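Review: Clustby rail mount kit for two small arms

Setup and upkeep notes after one winter of use, by Ardalan Naseri

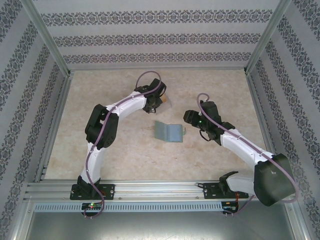
What the kit covers

The Clustby kit replaces the separate table clamps most people start with. It supplies two mounting plates, the hardware to bolt them to an aluminum rail, and a bag of cable clips. Arms, controller boards and the rail itself are bought separately. I paid 250 dollars in November. The test cell is an enclosed one with two arms side by side, used for handling small bent sheet metal parts.

Fitting

Mechanical fitting took one afternoon. Both plates have bolt holes at the corners and sit flat on the rail. Leave the bolts finger tight until both arms have been moved through their full reach, then set the spacing and tighten in a cross pattern. The printed sheet gives no torque value. I asked Clustby and got a reply from Zanele Van der Merwe in support, who sent a revised sheet with the values in it. That sheet should be in the box.

Plate spacing matters more than I expected. At 369 mm between plate centers, the two grippers meet over the middle of the floor with the elbows still well bent. Wider than that, the arms work near full stretch and repeatability drops.

Cable routing

The supplied clips hold the cable to the white links well enough. Slack is the part to get right. Leave a generous loop at the gripper and another below the base, then run the wrist joint slowly to both ends of travel and watch for pull at the connector. My first attempt was too short on the left arm and the connector worked out twice.

I mounted the controller boards below the plates, above the slotted duct. The status LEDs can be read from the front there, and the wiring can be reached with the arms in place.

Upkeep

Plate bolts were checked every 46 hours of running. Two on the right plate needed a slight turn at the first check and none have moved after that. The rail grooves collect metal dust and want a brush before the plates are shifted. Rehome both arms after any plate move – the saved zero is no longer valid.

Faults

One clip cracked in the cold and was replaced from the spares. The plate edges came with burrs and needed a file.

Rating: 3 out of 5. The metalwork is sound and holds position. The paperwork is poor, and the price is high for two plates and clips.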